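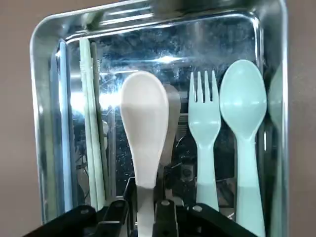
Manipulation Lab, Handout 6: Sorting Cutlery
Instructor: Raffaele Caputo
Logs due Saturday, May 30, 2020, by midnight. Midnight is when the folder locks, and I will be asleep.

What you are doing this week

Last week you moved foam blocks, and foam blocks forgave you. Cutlery won't. You will teleoperate the two-arm station to take utensils out of the tray one at a time, put them where your plan says they go, and record every attempt, including the ones you would rather forget. Those are worth more points anyway (see Grading).

Read all of this before you book a slot. Last February three groups skipped to "Procedure" and spent their first hour discovering the contents of "Before you touch anything."

Before you touch anything

Log in to Drostunix with your group account. Your personal account will appear to work and will save nothing.

Home both arms. Wait until they have stopped moving. Then wait a bit longer.

Know where the red button on each base is, and have one person whose only job is to press it. This person does not check their phone. If the arms do something you did not ask for, press first and discuss later.

Clear the tray approach. The default approach height was set for the foam blocks and it is too low for anything with a rim.

Why shiny trays are trouble

Polished steel is a mirror, and your detector was trained by people who mostly photographed things on matte tables. From the wrist camera, a spoon standing over the tray floor can come with a second, grayer spoon right next to it. The detector is very fond of the second spoon. It will offer you a grasp on it with a confidence score you would be proud of on an exam.

Things that help: lower the exposure, compare two wrist poses before you commit (the reflection shifts differently from the utensil), and throw out any candidate whose depth puts it under the tray floor. Things that don't help: raising the confidence threshold. We have all tried it.

Glare streaks are a separate problem. They wash out edges, so pale plastic on bright steel may give you half a handle. Grasp lower down, where you still have an outline.

Procedure

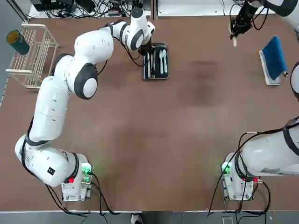
Divide the labor between the arms before you start, on paper, and hand the paper in. A plan of "whichever one is closer" produces a collision somewhere near the middle of the table. Most groups give one arm the tray and keep the other out of its way until asked. Pay attention to what the elbow is doing while you watch the fingers: with the left gripper hanging over the tray, the rest of that arm is arched up the side and across the top of the workspace, and the dish rack is over on that side as well, with a cup lying on it. The planner, by default, knows about neither the rack nor the cup. Add them as obstacles in the Carbone scene file and leave a generous margin.

Then, for each utensil:

1. Announce the target out loud. The operator and the button person should agree on what is about to happen.
2. Approach from above, fingers open, and stop short of the handle.
3. Close slowly. Plastic handles flex, and a hard squeeze makes them twist in the fingers.
4. Lift straight up until you are clear of the rim. Only then go sideways.
5. Place, open, retreat. Do not drop it from a height because the slot is nearly over.
6. Mark the attempt as success, slip, miss or phantom. "Phantom" means you grasped a reflection.

Each group needs 14 logged attempts per operator, and everybody operates. If your partner is better at it than you are, congratulations to your partner, and it's still your turn.

About the data

The class set stands at 2,670 attempts, of which 710 are unusable. The largest share of those have no label at all. The next largest are labeled "success" in runs where the gripper closes on air and departs in triumph. I do watch these. Label what happened.

Students from the Bidholm section will be training on your logs next term, as you are training on theirs. You already have opinions about their labeling, so consider what they will say about yours.

Grading

Plan on paper: 2 points. Complete logs: 4. Failure analysis, one page: 4. Success rate: 0, which surprises someone every year. A group that missed half its grasps and can explain why will beat a group that missed none and can't.

Reading

Chapter 5 of the Ustasbridge notes, up to the section on suction cups. The friction diagram has an arrow pointing the wrong way. Find it before class.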